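Home Builders and Shared Shops > Arms and Grippers
Thread: Toy sorting cell at Whiteley - is it worth the bench space?

cyril_rudd
Wed 13 November
The arm at the Whiteley shop has had the big white table to itself for weeks, and I'm still not sold. The job is to pick small toy pieces off the table and put them in a green bowl. My niece does this for a cookie.

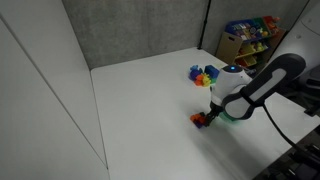

My main gripe is the budget. We agreed on 100 hours of shop time back in May and the log says 91 are gone. I want to hear from people who have built one of these at home before I vote for more.

wandutby
I built one in my garage. 91 hours sounds normal to me, most of mine went into cables. What I'd look at before voting:

1. Cable slack. Loops that hang near the gripper will catch on something sooner or later. Clip them higher up the arm. 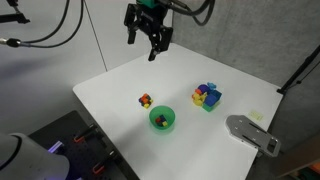
2. The finger pads. Bare fingers on smooth toys is asking for trouble.

3. A written test. Same toys, same start spots, 30 tries, and write down every miss.

mirex_bob
Point 3 is the only one that matters. I've sat through too many demos where the person with the laptop quietly nudges the pile between runs. Show me a sheet of paper with the misses on it.

alfie_h
Alfie Haslam here, I wrote most of the code so take this how you like. We did the 30 tries on Monday and 9 were misses. I never said it was finished. 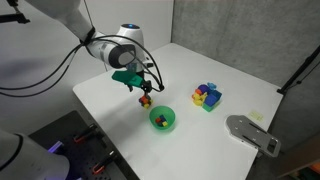

My trouble is with grabbing, and Cyril keeps arguing about speed. If the pieces are spread out it does fine. With a heap it can't tell where one toy stops, so it goes for whatever it can close on. You can see it holding a small bunch in orange, red, purple and yellow over by the bowl, and I don't have a good fix for that. The green mount is printed and it has held up, so please stop blaming the mount.

cyril_rudd
I blamed the mount once. And 9 out of 30 is worse than you made it sound at the meeting.

halano
Try plain cubes first - flat sides, one size. If it can't do cubes there's no point in fighting with lumpy toys.

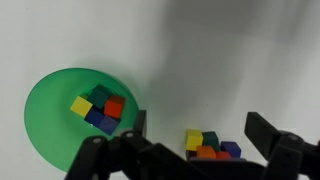
Then go back to the odd shapes one at a time. I did it the other way around and lost a whole winter to it.

mirex_bob
Cubes are cheating a bit. Everybody's gripper looks good on cubes.

halano
Sure, but if it fails on cubes you know it isn't the toys. I'm not saying stop there.

alfie_h
I can do a cube run with the hours we have left. Same sheet, same 30 tries.

cyril_rudd
Fine. Post the sheet here with the misses left in. I'm still a no on extra hours until I've read it.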